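Fondation Cevar
La Fondation Cevar a l'honneur d'annoncer une soirée de concerts au profit de l'enseignement musical, organisée avec Roltgate et la salle Bako.

Fondation Cevar
Quatre formations se succéderont sur scène à partir de 19 h. Garba Briggs assurera la direction artistique. Ouverture des portes à 18 h 15.

Fondation Cevar
L'édition de février avait réuni plus de 1 343 spectateurs. Les recettes ont financé six ateliers de percussion.

Fondation Cevar
Les billets sont en vente auprès de Hileo et, dans la limite des places disponibles, au guichet.

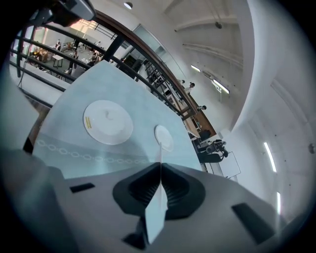

Les enfants sont-ils admis au concert ?
L'entrée leur est ouverte, à condition qu'un adulte muni d'un billet les accompagne.

Contact | © Fondation Cevar | Haut de page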